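May, entry by Terence Mottram
Filed under: Bench Notes / Soap & Curing

Lot 3042, fifth week of curing. I write this in one piece in the evening, so the order is a little mixed.

The question from last month was whether the high-olive recipe goes soft in our Romley water, or whether it was simply young when we tested it. Maureen Wainwright believes it was young. Neville Lockwood believes it is the water. I had no opinion at that time and I still have only half of one.

Recipe again, so that I do not need to search for it: 907 g olive oil, 200 g coconut oil, both from Rudd, lye at five percent superfat. No fragrance and no color. Poured into two Funier molds, one large and one small. The large loaf was cut on the third day, which was one day late. The knife dragged on the last four bars and left the chipped edges you can feel with a finger. The small loaf was cut on the second day and is much cleaner. I would like us to write the cutting time on the mold itself with a wax pencil, for we lose the paper tags every time.

Weight of the large loaf, all bars together, this morning: 981 g. Last week the loss was still clear from one weighing to the next. Now the difference is so little that I suspect the scale before I suspect the soap. The Pitach scale was also moved nearer to the window and the reading jumps when the door opens. Booker, if you moved it, please put it back on the stone shelf.

Ash: a thin white layer on the top face of both loaves, thicker on the small one. It wipes away with a damp cloth and comes back weaker. I covered the large mold with film and the small one only with cardboard, so I think this explains the difference, but two loaves is not enough to say it. In the next lot I will cover half of one loaf and leave the other half open.

Soak test. I cut one bar in two halves. One half went into a jar with tap water, the other into a jar with distilled water, same level, same shelf, lids on. I took both out after one hour. The half from the distilled water had a slippery skin, quite thick, like the white of an egg. The half from the tap water had a thinner skin, but there was gray scum on the surface of the jar and a ring on the glass. So in this test the soft layer is worse in the soft water, and Neville's explanation cannot be complete. He read this over my shoulder and says one hour is not a shower. He is right about this, and I should repeat it with short dips.
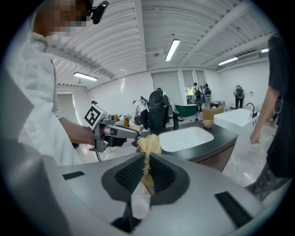
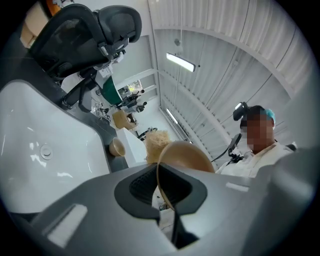 First, the loofah; second, the tan bowl and the white sink.

Lather, by hand, cold water then warm. Cold: small bubbles, close together, almost a cream, and it needs patience. Warm: better, but it is still no shaving soap. Tracey Fairclough compared it with a bar from the previous lot, which had more coconut oil, and preferred the old one for lather and the new one for how the skin feels afterwards. My own hands agree with the second part. After the old recipe I always want to look for hand cream.

Smell: faint, a bit like green olives and a bit like candle. No rancid note. I looked for orange spots with the strong lamp and found one, very small, on the underside of a bar that had been lying against the metal rack. The paper had slipped there. I put that bar apart and marked the place with a pencil circle. If the spot grows we change the racks — the wooden ones in the back store are ugly but they never gave us this trouble.

A correction to my earlier page: I wrote that the lye solution was clear when I poured it. It was slightly cloudy, and Maureen has it so in her notes. I do not think it matters for the result, but it should be correct on paper.

For the next lot:

- same oils, less water in the lye, to see if the cure becomes shorter
- cut everything on the second day
- half cover, half open
- short dips in place of the one-hour soak, tap and distilled, at least three times each
- ask Rudd if the olive oil is from the same pressing as before, the new can looks greener

The remaining bars stay on the shelf until the eighth week. Please do not take any home before that. I know how many there are.

Added later: Tracey checked with the zap test on two bars and felt nothing on the tongue. Written down with her permission, she did not enjoy it.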